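Home Shares Funds Guides Contact
Search this site Go

Lusarell shares: your questions

Is the dividend safe?
I wouldn't bank on it. Lusarell paid out more than it earned in 2 of its last few years and borrowed the difference. The board calls this confidence.

What about the Piren takeover?
We were promised savings by May. So far the accounts show 38 shops closed and a large bill for closing them.

Do the broker targets mean anything?
Not much. Most were raised after the price had already gone up.

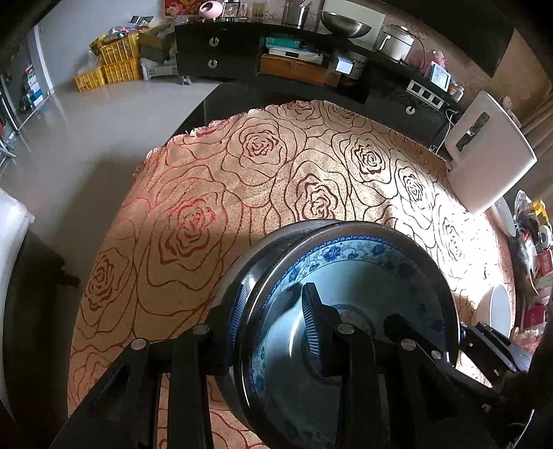

Can the homeware arm carry the group? Management says so at every results meeting, and I have yet to see a profit figure for it on its own. Sales are lumped in with Jandov, the furniture business. A white bowl with a blue floral band inside and a dark metal rim is pleasant enough, but plenty of firms sell tableware, and margins on it are thin. Ask for the split before you believe the story.

How much would you put in?
Nothing at this price. I'd look again at 60p, and even then I wouldn't go over £3,000.

14 shares 2 comments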